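Visit to the Hervieu paper mill, Todau

20 Dec 2021

The Hervieu mill is 2 miles upstream from the center of Todau, on the left bank. The bus stops at the bridge and the rest is on foot along the river. Parking is limited on open days and the lower lot floods, so the bus is the better choice.

Entry was by the old gatehouse. Visitors sign in, leave large bags on the shelves and wait for the next group. The tour takes 127 steps up to the drying loft, and there is no elevator. People who cannot manage the stairs can stay on the ground floor, where most of the machinery is.

The first stop was the rag room. Cotton offcuts arrive in bales and are sorted by hand for buttons, zippers and synthetic thread. From there they go to the beater, a long oval tub with a bladed roller. It is loud, and the guide waited until it was switched off before taking questions. One batch makes 400 sheets of the heavy drawing paper, or 900 of the letter size.

The vat room was the part most people had come for. A papermaker dipped the mold, shook it once each way and laid the sheet on felt. The room is kept warm and the floor is wet, so wear shoes with some grip. We were each allowed to try one sheet. Mine came out thick at one corner. The sheets are pressed the same day, and you can have yours mailed to you for the cost of postage.

The drying loft has wooden shutters along both sides that are opened according to the weather. Sheets hang there in small groups over ropes. In May the shutters stay open most of the day, and in winter drying takes a good deal longer.

After the loft we went back down for coffee and a look at the finishing area, where paper is checked, trimmed and packed. The tabletops there are in a pale wood grain. 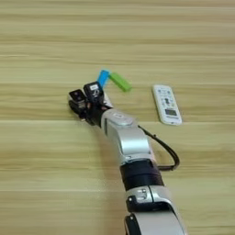 Light wood-grain tabletop at the mill.

The shop sells seconds by weight, along with a sample book called Prarkari that has every paper the mill makes. I bought the sample book and a pack of the Gestura drawing paper, which takes ink well and is a little rough for pencil. Cards are accepted. The last bus back to Todau leaves shortly after the mill closes.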